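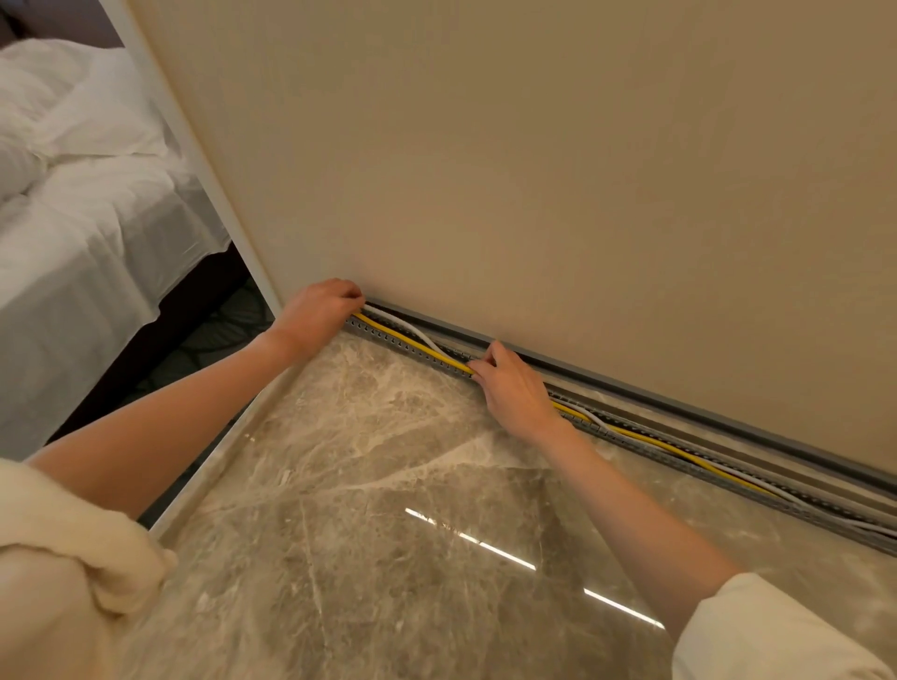
Page 2 of 2

Budget for wiring before the delivery robots come?
posted by Sulatia

We run a small guest house with marble hallways and carpet in the bedrooms. In July we want to lease a robot that takes towels and water to the doors. The lease quote is 2,149 for the season, but the sheet says nothing about cabling for the dock or the extra access points. We are laying slotted trunking along the foot of the wall, yellow and white cable together, and I don't know what to set aside for the rest. Is 800 enough?

Brerulus
Depends on the run. Ours was 102 feet on one floor and trunking was the cheap part. What cost us was an outlet at the dock and an electrician to sign it off. Ask the supplier these before you pay a deposit:
Does the dock need its own circuit?
Who pays for the site survey?
How high a door sill can it cross? You have marble meeting carpet, so get that in writing.
If the yellow and white are power and data, check your local rules before they share a channel. You may have to buy divided trunking - price that now.
I would hold back more than 800 until the survey is done.

Drendent
just get one with a long battery and put the dock in the lobby

Jaiswal
Lobby dock is fine for charging, but it still needs signal the whole way down the hall. Walk it with a phone first and note the dead spots. Also order spare lids for the trunking with the first batch. We went back for more later and the gray didn't match.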